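Umari notebook, hands and wrists
8 Oct 2021
Written by Isauro, checked by Estrella

Hand cover replaced
Yesterday the fingers of the hand were closing late, so I took off the old cover and cleaned the joints with the dry brush. No oil, Macario tried oil last December and it collected carpet fiber. The new cover is the gray ribbed knit from Trevumero. It has to stop above the metal segments, so that the pins stay free and I can look at them through the openings. On the thumb the knit goes lower and makes folds. I leave the folds, if I pull them flat the thumb cannot bend completely.

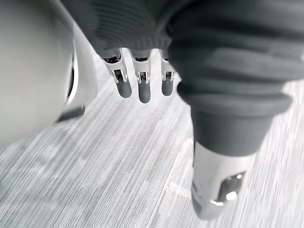 Joint check
Ran 200 open and close cycles with the arm hanging. Three stops, all in the first 40, then none. I think the knit was still tight - tomorrow I will repeat it without touching anything. Screws at the finger joints were turned by hand only, with the small Ondrejka driver. Faustino asks that we write each time who did it: it was me. 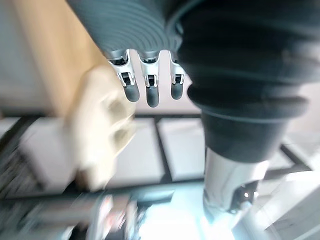 Three fingers with rubber tips, sleeve ending above the joints.

Still to order: one set of fingertips. We have the part number in the blue folder, please do not use the old list.

Start position
The tape on the floor was moved after the cleaning of the carpet, so Ginette measured it again and put new strips. The long side goes away from the robot. Both arms should point forward to the rectangle before the wrist zero is saved.

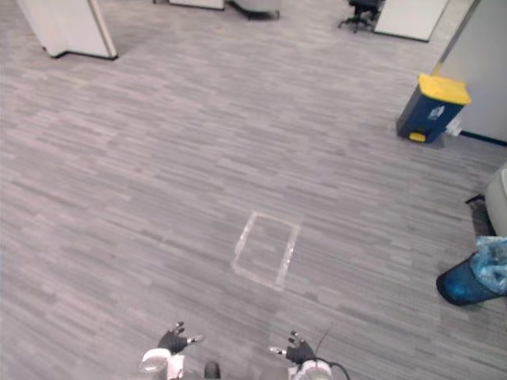

I saved the zero two times and the second value was the same, 1,280 on the encoder. The wrist cable is still a worry for me. When the wrist turns outward it needs more slack than we give it, and I would like Macario to look before we run the long test.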